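Clubs > Skisari Robotics Club > Member Handbook > Hand-held grippers > Tidying sessions

May
By Huia Tawhiri, with additions from Florencio Zabala

4. Setting up for a tidying session at home

Welcome back! If you have worked through section 3 you will have your pair of grippers charged and paired, and you'll be itching to pick something up. Please give yourself 20 minutes for what follows, and do have a cup of tea first if it has been a long school day.

1. Choose a surface you can reach all the way across. A bed is lovely for this, and you needn't make it specially. Wrinkled sheets and a bunched-up comforter are just what we want the pads to learn about.

2. Put out a good mixture of things: boxes, wrappers, a soft toy, a sock or two. Florencio likes to add a shallow box lid with a book lying in it, so that there is an edge to work over.

3. Switch on both grippers and wait for the green light on the housing. Lead the cable off to one side, well away from your elbows.

4. Bring the open jaws down over the first item with one finger pad on either side of it, and stop there for a slow breath before you squeeze. 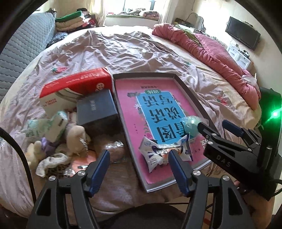 Page 17

A crumpled milk packet on top of a pink workbook makes a good first lift, as the jaws can straddle it without catching the cover underneath. Keep your second gripper back at the side of the bed until you want it.

5. Close the fingers gently, lift to about the height of a mug, and carry the item to wherever you have decided it belongs. Open the jaws fully before you move away.

6. Carry on until you have finished or your wrist has had enough, whichever comes first. Save the session under your own name and bring it along on Friday.

Note: Foil wrappers are fiddly and slip about. Try them last, and don't be cross with yourself if one gets away from you.

Caution: Keep fingers, hair and pets clear of the jaws. Never use the four little screws to adjust the grip; if a pad feels wobbly, take the gripper to Snežana Zupan at the Drilstead bench and she will see to it.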